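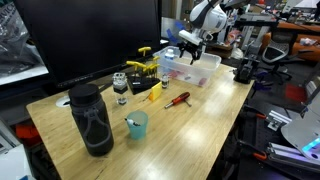
Public drinking water is among the oldest services a local authority provides, and for most of the past half-century it has been among the least discussed. These notes accompany the presentation on the Mundo refill program, delivered for the Shire of Carnton by Kamol Chareonsuk, Coordinator, Water and Open Space. The opening remarks concern a change in what residents carry. The insulated bottle standing on the table, with its wide cap and its rubber sleeve, is now an ordinary sight on a desk, and most of the Shire's drinking fountains were installed well before it became one. A vessel of that height cannot be filled at a bubbler designed for the mouth. It has to be tilted, it fills to perhaps a third, and the remainder goes down the drain or over the user's shoes. Pause here. Ask those present who have tried this at a sports ground to raise a hand.

OPENING (allow four minutes)

Acknowledge Country. Thank the host council and the regional network.

State the purpose of the talk plainly. Carnton has replaced or modified 18 public drinking points under the Mundo program, and the Shire wishes to share what was learned with councils that are considering similar work. The presentation covers siting, fittings, maintenance, water quality and cost recovery. It does not cover reticulation upgrades or the Turnia bore, both of which are the subject of separate reports to Council.

Please note for the audience that Mundo is the name of the program only. It is not a product and cannot be purchased. Several councils have written to ask.

BACKGROUND

Carnton is a shire of one large town, several villages and a long stretch of state highway. Summer maximums in the north regularly exceed 40 degrees. Before the program began, the asset register listed drinking fountains under three different headings, and four of the fountains listed had been removed years earlier. Two others were found in good working order and were not on the register at all. One of these is behind the Turnia tennis courts and is believed to date from the original pavilion.

Recommend that any council beginning this work should walk the sites first. The desktop exercise took longer than the site visits and was less accurate.

The resident survey attracted 724 responses, which is a strong result for a shire of this size. Respondents were asked where they would most like to be able to fill a bottle. Officers had expected the main street to rank first. It ranked fourth, after the Turnia oval, the river walk and the highway rest area. The cemetery ranked fifth. It had not been included in the draft list of sites, and it was added.

Do not read out the verbatim comments from the survey. They are in the handout.

SITING

Three matters to draw out for this section.

First, shade. A fountain in full sun delivers hot water for the first part of every draw in January, and users who meet hot water once tend not to come back. Where a tree or existing awning was available, it was used. Where none was available, the supply line was buried deeper and brought up inside the pedestal. This adds to the civil cost, and officers consider it money well spent.

Second, drainage. The old units at the oval discharged to the surrounding turf. The resulting wet patch had been reported by the football club every season for as long as records are held. All new units drain to a gravel pit or to sewer, and the one at the river walk drains to a planted bed that the parks crew had been watering by hand.

Third, approach. The path to a fountain needs to be firm and level for its full length. At two sites the unit itself met the access standard and the last metre of ground in front of it did not. Both have been corrected. Speak to this candidly, as other councils will have the same problem and may not have looked.

FITTINGS

The units were supplied by Georgiev following an open tender. The Shire has no commercial arrangement with the supplier beyond the contract and does not endorse any manufacturer.

Each unit has a bubbler at the standard height, a second at a lower height, a downward bottle outlet with generous clearance, and a dog bowl at the base where the site allows off-leash exercise. Clearance beneath the bottle outlet was the dimension that generated the most discussion during procurement. Officers tested the sample unit with bottles brought in from home by staff. The wide-mouthed bottles filled without difficulty. The narrow-necked ones required a slower flow than the sample delivered, and the regulator was adjusted accordingly before the order was confirmed.

Push buttons were selected over sensors. Sensors performed well in the depot and poorly in dust. The button must be operable with a closed fist or an elbow.

No chilling has been provided. The question will be asked. The answer is that chillers need power, need servicing and fail in the hottest week of the year, and that a buried line in shade was found to be acceptable to almost all users who were asked.

WATER QUALITY

Keep this section short and factual. There is a public health officer on the panel afterwards who will take detailed questions.

All units are on the reticulated town supply and are sampled on the same rotation as other public points. Units at the rest area and the cemetery sit at the end of long, lightly used lines, and these are flushed each week by the outdoor crew. Flushing is recorded on the maintenance app and takes a few minutes per visit. The flushed water goes to the adjoining garden beds.

Residents at the Turnia end of the network continue to describe the taste as "hard". The supply meets the guidelines. Officers have found that saying so does not, on its own, persuade anyone, and that publishing the monthly results on a small sign beside the unit has been received better. The sign at the rest area was stolen and has been replaced.

MAINTENANCE

In the year before the program, the Shire logged 2,088 customer requests relating to parks and open space. Fountains made up a modest share, but they were disproportionately repeat requests, with the same fault at the same location reported by different people over many months. The most common faults were a jammed button, a blocked waste and low pressure. The blocked waste was usually sand or bark.

The crew now carries a small kit containing spare cartridges, a waste strainer, food-grade lubricant and a stiff brush. The kit lives in the vehicle. Most faults are closed on the first visit.

A label on each pedestal gives the asset number and the after-hours telephone line. Use the same number on the label, in the register and in the app. Carnton did not do this at first and spent a good part of the first autumn reconciling them.

COST

The average installed cost is in the handout and is not to be quoted from the lectern without the accompanying assumptions. The range is wide. The river walk unit needed a new connection and an under-path bore, while the library forecourt unit went onto an existing stub in a morning.

A contribution of $1,000 per unit was sought from local clubs and businesses in return for a line of text on the pedestal. Take-up was moderate. Officers would advise settling the wording rules beforehand, including the maximum number of characters and whether telephone numbers are permitted. In Carnton they are not.

CLOSING (two minutes)

Next stage is the primary school precinct and the northern playground, subject to budget adoption. Officers are also looking at whether the older cast-iron fountain in Memorial Park can be retained for its heritage value with a separate bottle tap nearby. The Shire would welcome hearing from any council that has done this without drilling the original casting.

The specification, the inspection checklist and the survey form may be requested from the Water and Open Space unit and may be adapted freely. Acknowledgement is appreciated.

If time is short, omit the first two paragraphs under Maintenance.

Filed under: Presentations and Papers | Water | Parks and Open Space

3 comments

Robyn: Was at this session and found it very useful. Could the inspection checklist be posted here as well? Our request bounced.

D. Okafor: We tried sensors too. Same result with the dust, and ours also went off for magpies.

turnia_local: The fountain behind the tennis courts still works beautifully, please leave it alone.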